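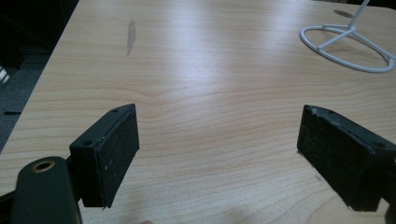

What does the Kotari list contain?
469 rows of secondhand furniture listings from one town, Vorkombridge, with the asking price, the seller's wording and, where we could get it, what the thing finally sold for.

Kotari listings, data card
Last edited 2021-10-19
Kept by Rin Tanabe. Second reader: Yasuo Mizuno.

Why it exists

Every year or so an article goes round claiming that certain words in a listing ("vintage", "solid", "mid-century") make used furniture sell for more. The articles quote each other. I went looking for the numbers under them and found very little, so I started typing up listings myself. Please don't take this file as proof of the opposite claim either. It is small and it comes from one place.

Where the rows come from

Most were copied by hand from the Urnlow notice pages. The rest came from the weekly sale sheet at Onishi, a used furniture shop that let us copy its sheets after closing. The two sources don't behave alike. Urnlow sellers write their own text and pick their own price. Onishi has one person writing everything, and that person calls nearly every table "handsome". If you pool the sources and then discover that "handsome" predicts a steady price, you have discovered Onishi.

Columns

row_id: a plain number, no meaning
source: urnlow or onishi
item: table, chair, desk, shelf, bed, other
text: the listing as written, spelling left alone
ask: first asking price in dollars
sold: final price in dollars, or blank
material_claimed: what the seller said it was made of
condition: 1 to 4, as given by the seller

About material_claimed

Nobody checked. A seller who writes "oak" may have oak, or oak veneer, or something printed to look like oak. I have been asked to rename this column "material" to make it easier to use, and I won't. Yasuo suggested adding a column for what we believed after reading the listing. We tried it on a small batch and disagreed with each other so often that we dropped it.

About sold

This is the weak part. Urnlow doesn't publish final prices, so we wrote to sellers and asked. Up to 400 rows have a figure, depending on whether you accept answers such as "near enough what I wanted". Those are marked with a trailing q. Sellers who did badly may be less likely to answer a stranger's message, and I know of no way to correct for it with what we have. Anyone who fits a line through this column should say so in the same paragraph as the result.

Blank means we don't know. It does not mean unsold. An earlier copy used 0 for blanks, and at least one chart made from that copy is still going round. If your average looks shockingly low, check which copy you have.

Known problems

- 3 listings are probably the same desk, reposted with new wording each time. Left in and flagged "repost?" at the start of the text.
- December is thin. Onishi's sheets for that month were missing.
- Condition is a seller's opinion. A 4 is supposed to mean like new. Read a few of the 4s before you trust it.
- Delivery is sometimes folded into the price and sometimes not, and the text doesn't always tell you which.

Use

Free to copy and change. Names, phone numbers and street addresses were taken out before the first copy was shared. If you find one we missed, write to Rin before posting about it.

Corrections are welcome with the row_id and a reason. "This seems high" is not a reason.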